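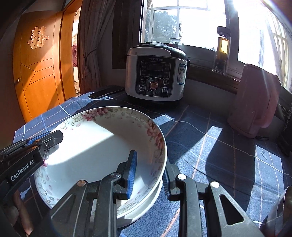
Step 4: the wide bowl comes to the table, with the rice cooker at the back.

4. Set out the serving bowl. I like a wide, shallow one for rice (mine has pink flowers on the rim, and I'm a little silly about it!). Put it in front of the cooker, close enough that you can scoop straight across without dribbling grains all over your tablecloth.

5. Check that the bowl sits flat. Run your palm over the cloth first and smooth out any wrinkles, then give the rim a gentle push. If it rocks, move it.

6. Open the lid with the control panel facing you. Lean back while you do it, please! My friend Ehsan Azimi fogged his glasses so badly he had to sit down.

7. Fluff, wait 5 minutes with the lid closed again, then scoop from the edges in toward the middle.

Caution: porcelain chips at the rim before it chips anywhere else, so don't bang the paddle on it to knock the rice off. I did that all one November and lost a very nice Danko bowl.

Note: a bowl this shape looks small, but fill it only to just under the flowers. You can always go back for seconds – we always do.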